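Water notes: what changed at the Dinholm bar after the filter swap

Members who buy from the Stanside roastery have been asking why the house espresso recipe on the bag label was revised. The short version is water. The longer version follows, with the settings, for anyone running the same beans at home or in a small café.

The Dinholm bar had been running on town supply through a carbon block and nothing else. Carbon takes out chlorine and some organics. It does not touch hardness or alkalinity, and alkalinity is the figure that matters most for flavour, as bicarbonate neutralises part of the acidity in the cup. Lighter roasts suffer first. The washed lots on the autumn list were coming across flat and slightly chalky at Dinholm, while the same lots tasted clean at Meredith, where the supply is softer.

Costel Bošković ran titration kits at both sites before and after the change. Alkalinity at Dinholm now sits at 68 mg/L as calcium carbonate, down from well over double that. A bypass valve on the new cartridge sets the blend. It was first fitted at the factory position, which stripped too much and gave a sharp, thin shot. Two positions further open was the best compromise between taste and scale protection on the machine in use there.

Cartridge life is rated by volume. On current throughput the Dinholm unit should reach 3000 litres before replacement, but the rating assumes a fixed inlet hardness and a fixed bypass position. Check with drops every Thursday and log the result. A rise over two consecutive readings means the resin is close to exhausted, whatever the meter on the head says.

Recipe changes. With the old water the bar was pulling a longer ratio to dig some brightness out of the puck, and the grind had crept finer to hold the shot time. Both were corrections for the wrong fault. The revised starting point is 18 g in, 38 g out, 29 seconds from pump on, brew temperature dropped by one degree. Grind needed to come coarser by a little more than a full number on the flat burr grinder. Do not carry that adjustment to a conical grinder; dial in from scratch.

Batch brew was less affected. The dose stays at 60 g per litre, and the only amendment is a slightly shorter bloom. Ghizlane Chraibi cupped the batch blind against the previous water over three mornings and picked the new water each time on the Ethiopian lot, but could not separate the two on the darker blend. This is in line with what the chemistry would predict. Milk drinks on the blend showed no difference that anyone was prepared to defend.

Home users on hard supply have a few options. A jug filter with ion exchange resin will bring alkalinity down, though it drifts quickly and most people change the cartridge far too late. Distilled water with measured minerals added is more consistent and costs very little per litre. Do not run plain distilled or reverse osmosis water through an espresso machine. Some boilers rely on conductivity for the level probe and will overfill, and very low mineral water can be corrosive to copper and brass fittings.
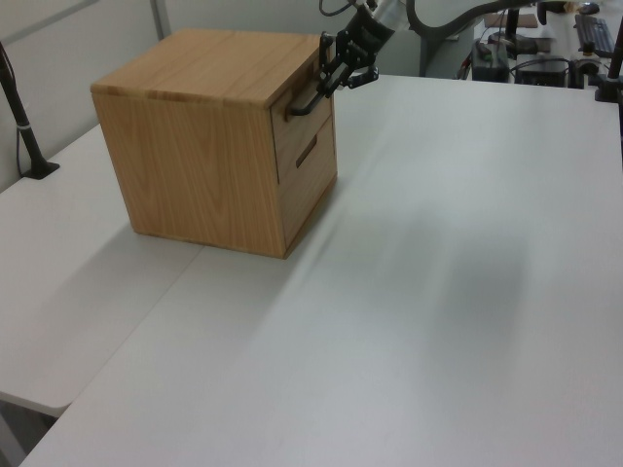 Abdelghani Erraji wrote in to say that the temperature drop should be treated with caution on single-boiler machines, where the offset between the display and the group can be larger than the adjustment being made. On his own machine he left the temperature alone, changed only the grind, and arrived at much the same cup. He also asked whether the bag labels would quote a target alkalinity in future.

They will, beginning with the next print run. The figure will be given as a range in mg/L as calcium carbonate, on the back panel below the roast date. Anyone whose kit reads in German degrees can multiply by 17.8 to convert.

The Akstead kiosk moves to the same cartridge in December. Its inlet pressure is low and a booster pump may be required, so the recipe card there stays as it is until the readings are in. Spare titration kits are held at Stanside and can be collected from the counter after 8 am.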